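7th August

Third go at the Isaksson glue claim. Their sheet says the new hide glue substitute holds as well at 20 minutes' open time as it does at five. I didn't believe it in January and I don't believe it now, but Letance have ordered a drum of the stuff, so somebody has to break a few joints before it goes into chairs.

Setup same as last time. Maple to maple, end of the rail into the side of the leg, clamped overnight. Eleven joints from the old glue, 11 from the new. I cut all the stock from one board this time. In January we had two boards and the Jirkport rep spent most of his visit telling us the grain was the trouble. Could have been. I'd like that excuse gone.

Results, such as they are:

- old glue, short open time: all good, wood tore before the glue line did
- new glue, short open time: same, no complaints
- new glue, 20 minutes: four let go clean at the glue line, the rest tore wood
- old glue, 20 minutes: didn't bother, we know it's hopeless by then

Four clean failures is four too many for something sold as "no loss of strength". The sheet quotes a pull figure of 3000 but gives no units I can find and no word on what timber they used. I rang Flotedon, who distribute it here, and was told the number came from "the lab". Which lab? He'd get back to me. I've been waiting on that same call since the first round.
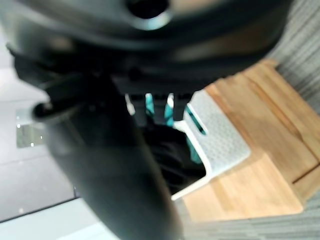 Chaltu Negash read the draft of this over lunch and reckons I'm being hard on it. Her point was that the shop was cold first thing and the glue hadn't been warmed, so the four bad ones might only be the first four out of the bottle. She also asked whether I'd numbered them in the order they were spread. I had not. Fair enough, that's sloppy and it's on me.

Still, if a glue needs coddling on a cool morning the sheet ought to say so, and it says nothing under 'working temperature' except "normal". Normal for where? The colour of the squeeze-out was off as well, greyer than the January bottle, and the batch label has a 64 on the end that the old one didn't. Might be a reformulation. Might be a shelf number. Put it on the list for Flotedon.

For next time: number every joint in order of spreading, write the bench temperature beside each one, warm half the glue and leave the other half alone. Do the old glue at 20 minutes too, hopeless or not, because Chaltu will ask.

Until then I'd keep the drum sealed and stay on the old glue for anything with a person sitting on it. Letance won't like that. The clamps with the orange pads are slipping again, by the way, and two of them need new screws.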